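Indoor Environments I
Unit 5: Room Acoustics and Reverberation
Course handout, revised 8/26/19

5.1 Scope

This unit covers sound inside a single enclosed room. Sound passing between rooms is treated in Unit 6 and uses different quantities, so do not mix the two in your problem sets. Read the unit before the lab session at the Huvgate building. The February section used an older version of the absorption table; if you have a copy from a former student, discard it.

5.2 Direct and reflected sound

A listener in a room receives sound by two routes. Direct sound travels in a straight line from the source and arrives first. Its level drops by 6 dB each time the distance from a small source doubles. Reflected sound arrives later, after one or more contacts with the room surfaces, and its level is much the same throughout an ordinary room.

The distance at which the two are equal is called the critical distance. Inside it, moving closer to the source makes speech clearer. Outside it, moving a step or two makes little difference. Adding absorption to a room increases the critical distance.

Reflections that arrive within the first 50 milliseconds after the direct sound are heard as part of it and generally help speech. A strong reflection arriving much later can be heard as an echo. The term "echo" is reserved in this course for a distinct repeat. The gradual fading of many overlapping reflections is reverberation.

5.3 Absorption

When sound strikes a surface, part of the energy is returned to the room and the rest is not. The absorption coefficient, written a, is the fraction not returned. It runs from 0 for a perfect reflector to 1 for an open window. Values slightly above 1 appear in laboratory reports for thick panels. These come from edge effects in the test method and should be entered as 1 in hand calculations.

The coefficient depends on frequency. Painted plaster on masonry absorbs very little in any band. Thin carpet absorbs poorly at low frequencies and moderately at high ones. A light panel over an air space can do the reverse, with its best performance in the low bands. Always state the band with the coefficient.

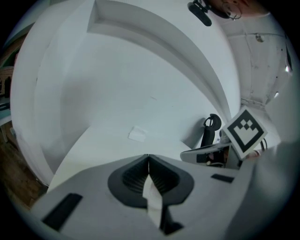
Why does a small room with hard walls and a hard ceiling sound harsh even at normal speaking levels?

Hard surfaces return most of the energy at each reflection, so the reflected level builds up well above what the same voice would produce outdoors. Reflections also follow each other closely in a small room, and parallel walls can add a rapid flutter. The fix is to add absorbing area, placed on at least one surface of each parallel pair.

5.4 The Sabine equation

Reverberation time, T, is the time in seconds for the sound level to fall by 60 dB after the source stops. In metric units:

T = 0.161 V / A

V is the room volume in cubic meters. A is the total absorption in square meters, found by multiplying each surface area by its coefficient and adding the results. People and furniture are entered as separate items.

The equation assumes that sound energy is spread evenly through the room. It becomes unreliable when absorption is high, when nearly all of it is on one surface, or when one dimension is much larger than the others. Corridors fail the last test.

5.5 Worked example

The Triketti lecture hall has a volume of 2,297 cubic meters. Its total absorption in the 500 Hz band, empty, is 268 square meters.

T = 0.161 x 2,297 / 268
T = 1.38 s

Now add 80 square meters of ceiling panel with a coefficient of 1 in this band. For this example, neglect the absorption of the ceiling area the panels cover.

A = 268 + 80 = 348 square meters
T = 0.161 x 2,297 / 348
T = 1.06 s

The change in reflected level is 10 log (348 / 268), or 1.1 dB. Note how small this is. Treatment that clearly shortens the decay may lower the level by an amount few listeners would remark on. Students regularly lose points by promising a large noise reduction from a modest area of panel.

5.6 Measurement

Reverberation time is seldom measured over the full 60 dB, as background noise hides the end of the decay. The usual practice is to measure from 5 dB to 25 dB below the starting level and multiply the time by three. The result is labeled T20. Fans should be off during the measurement if the room allows it. Record the number of people present.

5.7 Problems

1. Repeat the worked example with a panel coefficient of 0.7. Report T to 2 decimal places.

2. The Lò rehearsal room has the same volume as the Triketti hall and twice its empty absorption. Find T and the difference in reflected level between the two rooms for the same source.

3. The Otosano clinic corridor is long, low and narrow, with an absorbing ceiling and hard walls. State which assumption of the Sabine equation is least secure, and sketch the decay curve you would expect.

Show units on every line. Work without units is returned ungraded.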